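Can you take a twelve-year-old to a robotics open day? And is it worth the trip?

Posted by Aleksandra Gajewski

Hello all, I hope I've put this in the right section, do move it if not. My son has been asking since September whether we can go to one of the open days at Grorkgate, where they show how robots are taught to do jobs around the house. He has it in his head that there will be something walking about and talking to him. I have it in mine that it will be a long drive (157 miles there and back from us) to stand behind a rope while a man reads out slides. A neighbour told me the demonstration is nearly all laundry! Has anyone been? Do they let children have a go, is there somewhere to eat, and did you come home feeling you'd learned something? I'd be so grateful for a proper account, as the page on their own site is three lines long and mostly about parking.

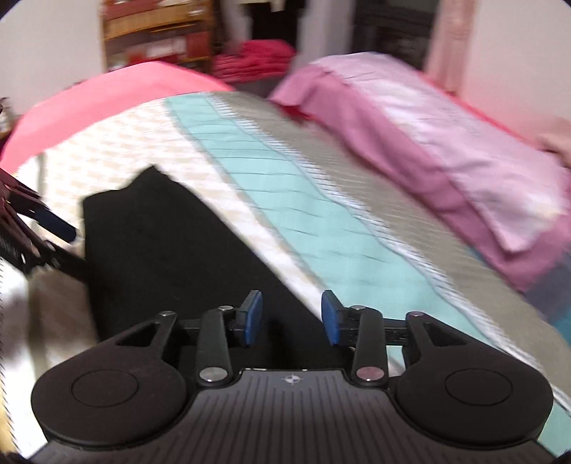 Section: Days Out and Open Days, looked after by the Cadell Home Technology Club

Kacper Kaczmarczyk
Member, 594 posts

Hello Aleksandra, and yes, it's in the right place. I've been twice now, once on my own and once with my niece, who is eleven and not easily impressed, so I'll tell you what I can and you must forgive me if I go on a bit.

Your neighbour is right about the laundry. You go in, you're given a sticker with your name on, and there's a short talk in the front room (chairs for grown-ups, cushions for the children, and the talk is kept short, bless them). Then you go through in small groups to see the work being done. Tell your son before you set off that there's no walking, talking robot, or the first half hour will be a sulk. My niece had been promised one by her father and it took a biscuit to bring her round.

What they do show you is how the teaching is done. Someone uses a gripper held in the hand, with a camera on it, to do a perfectly ordinary chore, and does it over and over, and those recordings are what the robot learns from later on. I'd always supposed that somebody sat and typed it all in! The lady leading our group said they had 1391 recordings of folding alone, and she still wanted more.

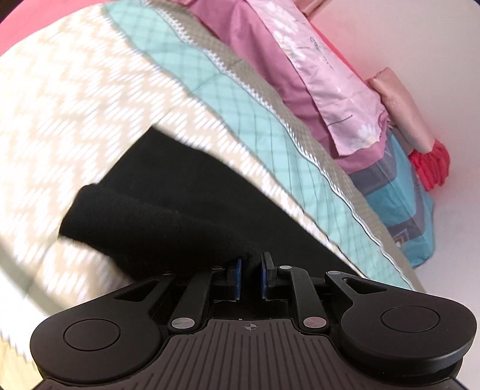 The thing I hadn't expected was how slow it is. You or I would have a bed cleared of clothes while the kettle boiled, and we wouldn't think about it. With the gripper every pinch has to be placed, and if you take too much cloth you get the layer underneath as well. I watched one chap let go and start again several times and he never once looked cross, which is more than I could say for myself with a fitted sheet.

They're very good with questions. My niece wanted to know whether it could do socks (they're working on it) and whether it would ever do her room (they were polite).

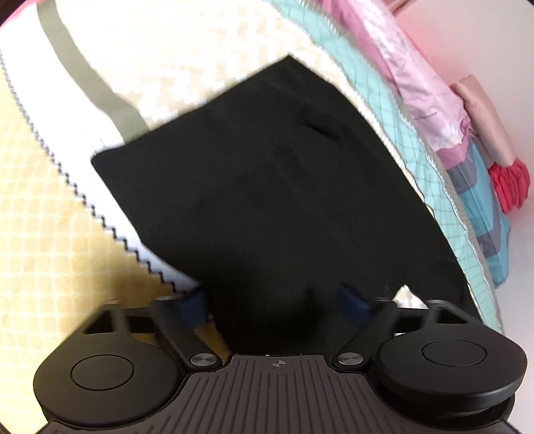
Having a go is allowed, and I'd say it's the best part of the day. They put out old clothes and let each person try for a few minutes, with someone beside you to help. My advice is to have your son practise at home with a pair of kitchen tongs, and to use something dark and plain on a busy bedspread. A black cloth over a cream cover and a checked teal one is easy for anybody to pick out, but once the two tips close on it the fabric bunches up between them, and you have to decide how much of that bunch you want. My niece got the hang of it far quicker than I did. She also asked to go round again and they let her, so do ask.

For food there's a little café called Wasilewska over the road, lovely soup, not many tables. Go early or take sandwiches.

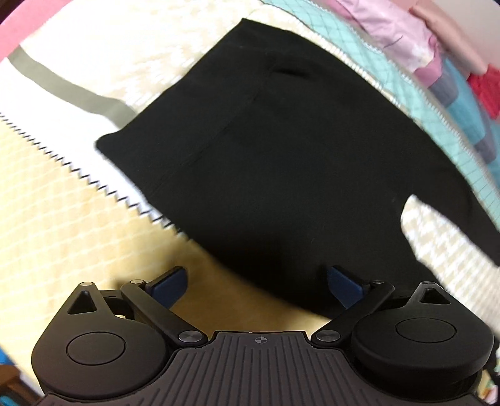 Allow a couple of hours for the whole thing. The groups do get held up now and then when someone at the front has a lot to say (it was me, the first time). Wear something comfortable on your feet, as there's nowhere to sit once you've left the front room, and book ahead if you can. When we went they had 94 names down and were turning people away at the door, which seemed a great shame with children in the queue.

I came home and looked at my own airing cupboard in quite a new way. Do let us know how you get on!

Trusto
Member

we went, it was ok. parking is round the back not the front whatever the sign says. bit long for my youngest but she's only 6

Aleksandra Gajewski

Oh, thank you both, and Kacper especially for such a kind long reply. I've read it out to him and he's already in the kitchen with the tongs and one of my good tea towels. We've booked, and I'll pack sandwiches.

Last reply Jan 12, 2024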